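Cloden Workshop, Packing and Presentation Notebook
Entry 16, December
Bench 4, morning session, 9:30 to 12:15

Purpose

To settle the packing order for footwear in hinged-lid boxes, and to record the condition of the table and its covering before the next round of work. The entry continues the footwear trial opened under job 1409.

Materials

One pair of black slide sandals. One shoe box, turquoise at the edges and pale inside, with an attached lid. Blue tablecloth with black grid. Folding screen, dark panels, set up behind the table. Assorted small goods from the Ider shelf, kept on the table as neighboring items.

Procedure adopted

1. The box is opened fully before any item is handled. The lid goes to the left and lies flat, so that it does not fall back over the compartment.

2. The first sandal is placed in the compartment on its side, with the strap raised. Laid flat, the first sandal takes up the floor of the box and the second has to be forced in above it.

3. The second sandal is turned heel to toe against the first. It is set down at the front right of the table until the first has been placed, and is then taken up by the strap. Handling by the sole is to be avoided, as the sole marks the lining.

4. The lid is closed with light pressure at both front corners. If it springs up, the straps are standing too high and both sandals are to be taken out and placed again.
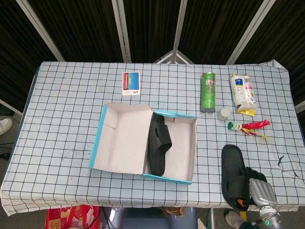 Observations

The pale lining shows marks readily. Any box with a visible mark is to be set aside for internal use and not returned to stock.

The cloth needs attention. There are dark specks and smudges left of center, and the right corner is creased. It should be shaken out, brushed and pressed before the next session. If the smudges remain, the spare cloth in the Wavix drawer may be used, provided the change is entered here. The grid is useful for lining up the box and should be kept.

The small goods remain at the back and right of the table: the tall green can, the white and yellow snack bag, the small white cap and the feathered shuttlecock. The shuttlecock is to be stored feathers up and with nothing resting on it. The card with the red building belongs to the Bragança set and is to be returned to its sleeve when the table is cleared.

Open points

Whether a sheet of tissue between the sandals is worth the added time. Two boxes to be packed with tissue and 2 without, then compared after a week on the shelf.

Whether the same order suits sandals with a thicker sole. No pair is presently in stock; request entered with stores.

Labels for the box ends have not yet arrived.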